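Right, thread time. Pralum Town 3, Coklow Athletic 3 and I have been home for two hours and still can't sit down. I'm going to write it all out while I remember it. 10/02/2019, put it in the book.

12 replies 26 shares

First thing to say is the crowd. 1,361 through the gate for a ninth-tier game in that wind! Half of Coklow must have come over on the train, because the away end was singing from twenty minutes before kick-off and didn't really stop until they went two down.

The pitch looked awful from the bank behind the goal, sand all down the middle and a proper bog in front of the dugouts, but it played better than it looked. The ball held up a bit on the near side and both wingers worked that out quickly. Ours got there first.

One up after six minutes. Long throw, flick at the near post, and our centre-half just walks it in with his thigh. I know long throws aren't everyone's cup of tea. I love them. I'd have one every two minutes if I could.

9 replies 31 shares

The second was the good one though. Fourteen passes if you include the keeper's — a mate behind me reckoned more — and then the full-back cuts inside and hits it with his wrong foot, low, in off the far post. The noise it made coming off that post. I'd pay my entrance money again for that noise.

At that point I honestly thought we'd get five. Coklow were playing three at the back and the one on the left kept getting dragged out to the touchline, and our number ten was just standing in the hole he left behind. Over and over. How did they not sort it sooner?

Well, they did sort it, on the half hour. Went to a flat four, pushed their big lad up alongside the striker and started going over the top of us. Simple, and we hated it from the first minute.

Their first came just before the break and it was a soft one. Free kick from wide, nobody attacks it, bounces once and goes in at the back stick. Keeper unsighted, to be fair to him. 2-1 at half time and the mood on the bank had gone a bit quiet.

4 replies

Half time notes: pie excellent, tea strong enough to stand a spoon in, queue longer than I've ever seen it. The programme has a lovely piece on the 1977 cup run with photos I'd never come across, including one of the old stand before they took the roof off. Well worth the two quid.

Second half and Coklow came out flying. Equaliser inside five minutes, and I've got to be fair, it was a smashing goal. Their little midfielder took it on his chest with his back to goal, turned, and put it over the keeper from the edge of the box. A few of our lot clapped. I clapped!

Then they went ahead from a corner and I don't want to talk about the marking. We've been zonal since the autumn and I've stuck up for it all season, but there were two of them on their own at the near post. Two!

18 replies 7 shares

What I really loved was how we answered. In May, when we lost that play-off at Kuipers Lane, we went behind and the heads dropped and you could feel it all round the ground. Same sort of position today and it was a different team. They wanted the ball. They were shouting at each other for it.

The manager took off a defender with twenty to go and brought on the young winger, and he was a joy. First thing he did was knock it past his man and win a corner. Second thing he did was exactly the same again. By the end the poor full-back was giving him ten yards.

We hit the bar on 77 minutes. Header, keeper nowhere, straight back off the underside and out. I was sure that was our chance gone, and so was everyone near me. One chap put his hat on and left. I hope somebody has rung him.
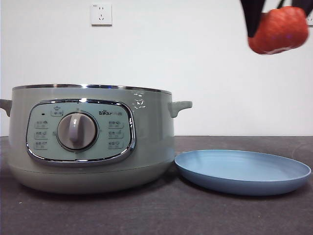
And then stoppage time. The board went up for four, we'd had three and a half of them, and their keeper took an age over a goal kick. Referee had a word. He finally kicks it, it gets caught in the wind, hangs there, and drops to our captain in the centre circle.

One touch, out to the winger. He doesn't cross it early like everyone is screaming at him to. He waits, drags it back, and the substitute striker is arriving on his own. Side foot. 3-3. Absolute bedlam. I ended up three steps lower than I'd started and hugging a man in a Brivico work jacket I'd never met before.

41 replies 77 shares

A word for the referee, who I thought was great. Let it flow, talked to the players, kept his cards in his pocket until he needed one. Games like that can boil over and this one never did.

Where does it leave us? Still fourth, still a point off the play-off places with a game in hand on the two above. A win would have been lovely, and I know some people on the forum are grumbling about dropping points from two up. Fair enough. I can't get cross about an afternoon like that one.

Coklow are a good side, by the way. Best footballing team to come to our place this season and I'd be amazed if they don't go up. The return game over there is in the last week and I've already told everyone at home I'm busy.

6 replies 15 shares

Player of the match for me is the captain, who must have covered every blade of what grass there is. Who've you all gone for? And did anyone film the second goal from the bank side? I'd love to see it again.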